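News > Local Business > Technology

Latest | Business | Council | Opinion | Events

Towel stops play at Pevano folding trial

A purple towel brought work to a halt at Pevano's test rooms last week, after a hand-held gripper closed on it and then declined to open again for 10 minutes.

The company is gathering demonstrations of household chores, and its staff spend their shifts picking up laundry with grippers instead of fingers. They had logged 842 pickups in July without a stoppage. Number 843 was terry cloth.

"It had a very firm opinion about that towel," said Omar Farah, who runs the afternoon shift. Pulling made matters worse – loops in the fabric had caught on the rubber lining – and the release did nothing until the power was cut.

No one was hurt. Safety lead Widad Sfeir logged the incident anyway, noting that an operator's fingers had been close to the jaws during the first attempts to free the cloth. Tugging by hand is now banned while a gripper is live, a rule that Sfeir said she had assumed people were already following. 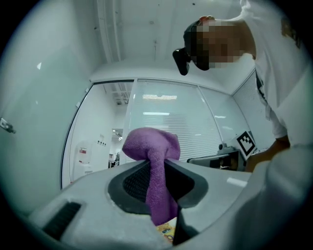

A purple towel in the grip of one of the hand-held units at Pevano.

Pevano blames a sticking release switch and has pulled around 60 units for inspection. Supplier Karabulut is sending replacement parts. Until they arrive, the trial will carry on with pillowcases, which Farah described as "more cooperative."

The towel has been returned to the pile.

Filed under: Robots & Gadgets, Workplace Safety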